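Notes for Friday's talk, Trerden meetup

1. Write the stop rule first

Okay, so start with the confession: my first cell at Dronomau had 63 pages of procedure and not one line on who gets to hit stop. (Pause, let them groan.) Two arms over one table and a bunch of plastic baskets, so who yields?
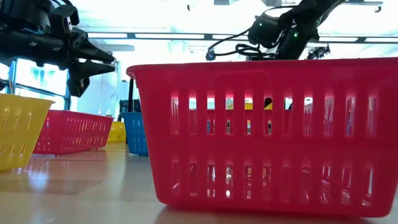 My answer is boring. One arm owns the shared space at a time, and you write that down before anyone tunes a speed! Suda's checklist does this nicely, Peng's kinda skips it.

2. Log every near miss

We logged 208 by June. Read two out loud, skip the long one.
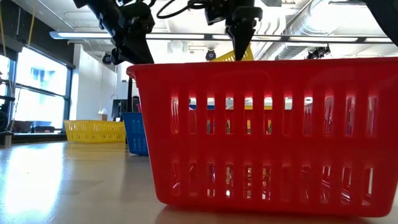
3. Questions, and where to get the checklist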